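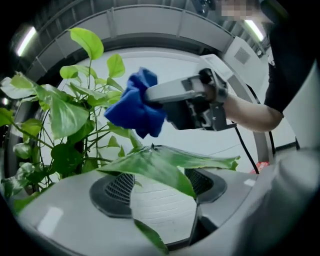 Nurhan Güneş wrote back on my first draft of these rules that a data card nobody can follow with one hand full is no use to anyone, and could I please put the rules for touching things before the bit about file formats. Fair enough! So the order is flipped now, and the file formats are at the bottom.

Grendska house-care set: README and recording rules

Hi, and thanks for downloading. I look after the Grendska set, which is people doing small household jobs with a hand-held gripper: wiping leaves, folding towels, putting cups back where they go. I wrote most of the rules below after getting something wrong myself, so please read them before you record anything new or mix our clips with your own.

Before you start

Wash or swap the cloth between plants. Bugs travel on cloth very happily, and we lost a whole shelf of ferns to that in October (my ferns, from home, I'm still a bit sore about it).

Check the cable. It should hang free with enough slack to reach the far side of the job, and it shouldn't loop around a pot, a chair leg or your own foot.

Close the jaws on the cloth twice with nothing near them. If it slips, take a bigger bunch. A small pinch of fabric always looks fine until you start to wipe.

Touching living things

Support first, wipe second. Long stems bend a lot more than you'd think, so go slowly and stop when the stem starts to move with you. Wipe from the stem end toward the tip. Going the other way catches the edge of the leaf and can fold it over - I've torn a few like that.

No leaf shine and no sprays, just water. Pothos sap can bother skin and it's bad for cats and dogs, so rinse your hands afterward and don't reuse that cloth in the kitchen.

If you break a leaf, keep recording until you'd normally stop, then mark the clip "damage" in the notes. Please don't delete it. The damaged clips are some of the most useful ones we have, and I'd much rather see an honest mess than a folder full of perfect wiping.

People

Faces get blurred before anything leaves the recording machine. That goes for the person holding the gripper and for anyone walking past, with no exceptions for friends who say they don't mind. Voices are stripped too. Anyone recorded can ask for their clips back out, and we pull them from the next release (the old releases get a note in the changelog, which is the best I can do once copies are out there).

Take a break every 4 clips. Wrists get sore before you notice, and tired people squeeze.

What's in the download

There are up to 3,000 clips in a full release, sorted by job and then by room. Each clip folder has the video, the jaw opening over time, and a plain text note from whoever recorded it. The notes are uneven. Some people write a paragraph and some write "ok". I've left them alone apart from fixing names that shouldn't be in there.

Labels are checked by 2 people who don't talk to each other first. Where they disagree, both labels stay in and the clip gets a "split" tag. Most splits are over when a wipe ends, and I don't think there's a right answer, so pick one rule for your project and write it down.

What not to do with it

Don't use these clips to work out who someone is. Don't train on them and then claim your robot is safe around plants, pets or people; nothing in here tests that. And don't drop the "damage" clips without saying so in your paper or your own card.

Known problems

Lighting is mostly indoor and overhead, so leaves near a window are thin on the ground. The jaw readings in the Skallari folders drift by the end of long clips, and I haven't found the cause. Release 8 has the towel folders named two different ways. Sorry! A fix is in the works.

Formats

Video is MP4, jaw readings are CSV, notes are TXT. Times are in seconds from the start of the clip.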